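Anyone used the Zernell two-arm bench kit for drink prep?

Posted by coldbrew_dan, Jul 8, 2019

Hi all! I help run a small events outfit and we're looking at the Zernell two-arm kit, the one that bolts onto a normal table and comes with the Colonis teaching software. The quote I got was $1,568 a month on a rental with a 28-day trial, and my partner thinks I've lost my mind. I mostly want to know about liquids. Pick and place I believe, I've seen enough of that, but can it measure a pour into a jigger without making a swamp of the bar? And how long before a person who is handy but can't program gets something useful out of it?

Judite Magalhães

We've had the kit on trial and I've been stuck on pretty much your exact problem, so you get the long version (sorry). Setup was easier than I feared. Both arms were moving by lunch on the first day, and the Colonis software is fine once you stop fighting the menus. You guide the arm through the job, it records, you clean up the points afterward.

Pouring is where you'll spend your time. A jigger has a small mouth and the lip of the cup has to end up right over it, which means the tilt and the wrist position have to change together.
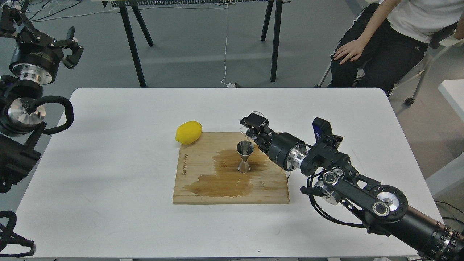 I ended up teaching the tilt in much smaller steps than the manual suggests, with a pause between each one. It's slow to watch but you get way more control over the last bit, and that last bit is where your drink goes wrong. Plan on spills while you're learning! Put a wooden board under everything – mine has soaked up plenty – and keep anything you care about off that table. A light cup is also harder than it sounds, because too much squeeze changes its shape and then your pour angle is off.

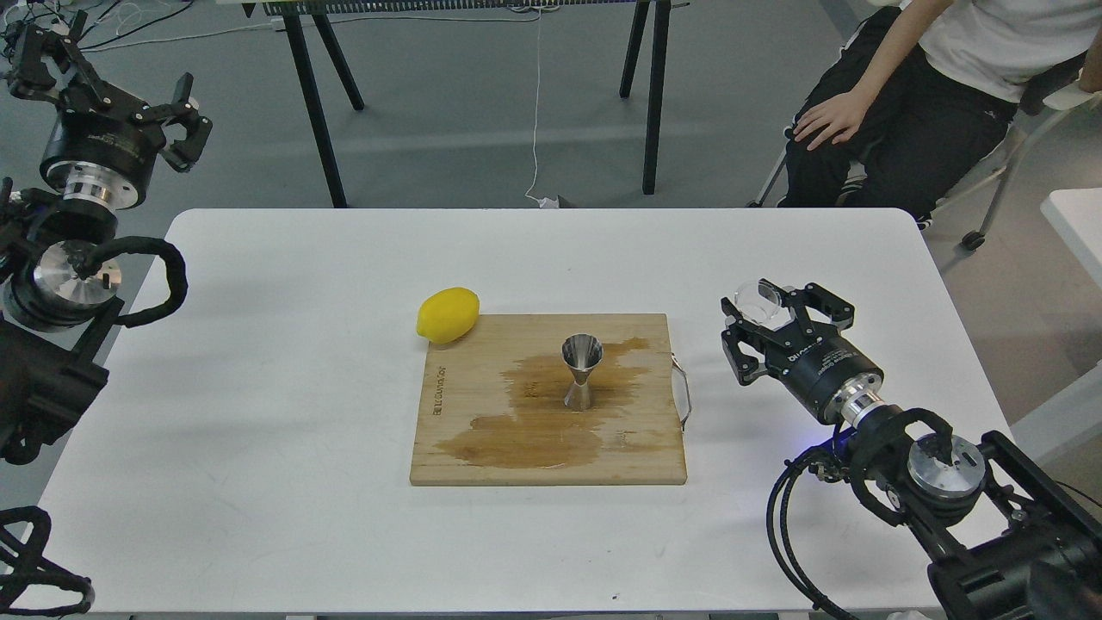

Right gripper with the clear cup, jigger standing on the stained board.

What I like: the grippers are gentle once you turn the force down, and you can redo one piece of a motion without teaching the whole thing over. What I don't like: the cables. They loop out from the arms and you have to think about them every time you plan a move. Support is okay, my longest wait for a reply was 5 hours.

My pour routine took me 20 tries before I'd let anyone see it, and I'm not a programmer either. If you move the jigger even a little, you're back to adjusting. 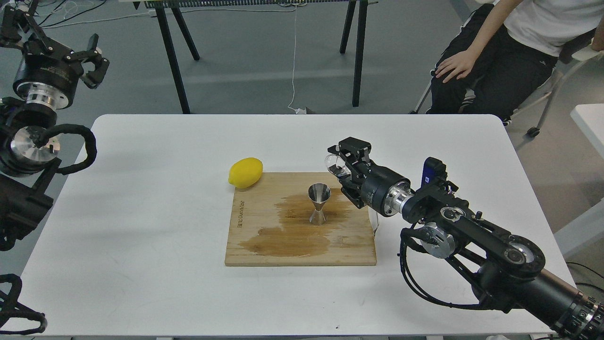 So I'd make some kind of fixed spot for it, a ring or a shallow pocket in the board, before you teach anything. I wish I'd done that on day one. Would I rent it for a live bar? Not yet. For prep in the back, or as a thing guests can watch, I'd say yes, and do take the trial first.

edov_fan

get the Edov, cheaper

Verbeke_user_PDX

We went with a Verbeke single arm last September. It's fine with bottles if you add a metered spout, and then you can skip the jigger completely. With two arms you'd have one free to hold the glass, which I'm jealous of. Ask Zernell whether the drip tray is included in the rental, ours was extra.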